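Chapter 2
Moisture, Movement and Other Reasons Boards Misbehave

A board looks finished when it leaves the mill. The board has other plans. It will go on taking up and giving off water for as long as it exists, and it will change width each time, usually the week after you have hung the door.

Vimala Menon ran the drying kilns at Girside for years and kept a plank of white oak on her office wall with a pencil mark at each edge. In May the plank reached the marks. By midwinter it had pulled well inside them. Visitors who asked for a guarantee against shrinkage were shown the plank. 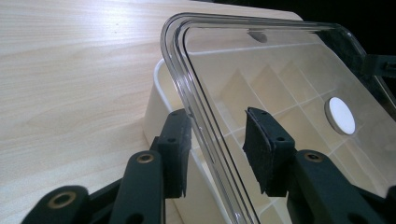

Wood moves very little along its length, a good deal across the growth rings, and most of all in the direction that follows them. A flat-sawn board therefore moves more across its face than a quarter-sawn one. This chapter deals with how much, and with what builders have done about it, wisely or otherwise.

By the end you should be able to:

Explain the difference between free water and bound water.

Read a moisture meter, and know when to doubt it.

Choose between flat-sawn and quarter-sawn stock for a given job.

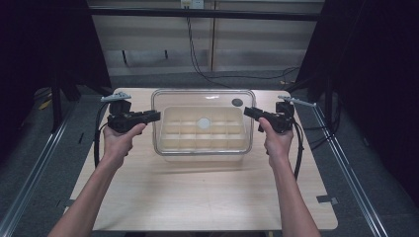
2.1 Where the Water Sits

Freshly cut lumber holds water in two places. Free water fills the hollow cells and leaves first, without changing the size of the board at all. Bound water is held in the cell walls – and when that starts to go, the trouble begins.
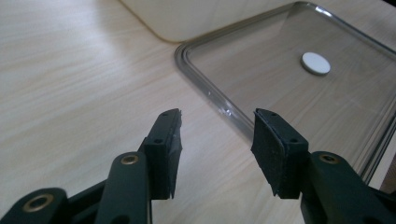
Beginners tend to weigh a board, see the number falling, and assume it must be shrinking as well. Beverley Stubbs made this mistake with an entire order of stair treads, and was good enough to let us use her notes in Section 2.2.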